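Search this repository Search Clear

# Figueroa Hallway Set

Data card and short README for the simulated house runs of the Brotden student robotics club. Please read it before you download, the full set is large.

## What it is

The set has 3000 short runs of a two-arm robot moving in a simulated house. The house is called Figueroa, after the street where our club room is. It has 7 rooms joined by one hallway, and all runs start or finish in this hallway. We made everything in simulation. No real house was recorded.

The work was done for the Tekach student challenge, category "doors and narrow places". We finished the challenge in November, but we continue to repair the labels, so the numbers in this file can be newer than the numbers in our challenge report.

## How the runs were made

Members of the club drove the robot by hand with the Durora controller. Every driver practised for 30 minutes before their runs could be saved. After practice we gave them a written task, for example "go to the bathroom and stop before the sink" or "pass the open door without touching it". The driver saw only the view from the robot, and this same view is what we saved.

The view is sometimes strongly tilted. We left the tilt in the data. If your program needs a level horizon, use the tilt value which is saved with each picture and rotate it yourself.
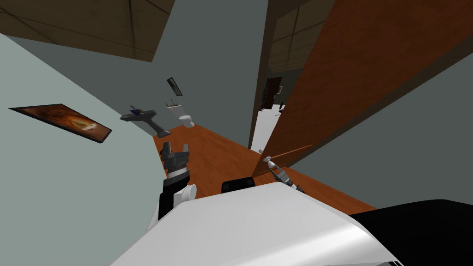 One of the drivers wrote in the club log that the hallway was harder than any of the rooms, "because I always think about the gripper in front of me and I forget the elbow, and the elbow is what hits the door." Several other drivers added the same complaint under it. For this reason we have the label `elbow_contact`, separate from `gripper_contact`. In the first version both were only `contact`, and this was our mistake.

## What is in each run

- the pictures from the robot view, in colour
- the tilt value for each picture
- joint positions of both arms
- opening of the left and the right gripper
- the written task
- the result label: `done`, `stopped` or `contact`
- for `contact`, the second label that tells which part touched

Names of drivers are not saved. Each driver has a letter code, and we do not keep the list that connects codes with people.

## Labels

Two club members labelled each run and a third member decided when they did not agree. The most disagreement was about `stopped`. Some people used it when the robot was near the goal, others only when the driver gave up. The rule now is that `stopped` means the driver pressed the end button before the goal was reached, at any distance.

## Known problems

The colours of walls and floors change very little between runs. A model that learns only from this set will probably learn the Figueroa colours and get lost in another house. We tried this with our own small model and it did get lost.

Doors do not move. A door is open or closed for the full run, and pushing it has no effect except the contact label. Please do not use the set to learn opening of doors.

Left and right grippers were switched in the joint file of version 1. It is repaired from version 2. If you have version 1 on your disk, delete it, the file names are the same and it is easy to mix them.

## Splits

There are 3 splits: `train`, `check` and `final`. A driver appears in only one split. We did this after our first results looked too good.

## Use and thanks

You can use the set for school work, club work and research. If you publish something, please write "Figueroa Hallway Set, Brotden student robotics club". For selling a product with it, ask us first through the issues page. Mistakes in labels can go there too, with the run number and what you think the label should be. We answer slowly during exams.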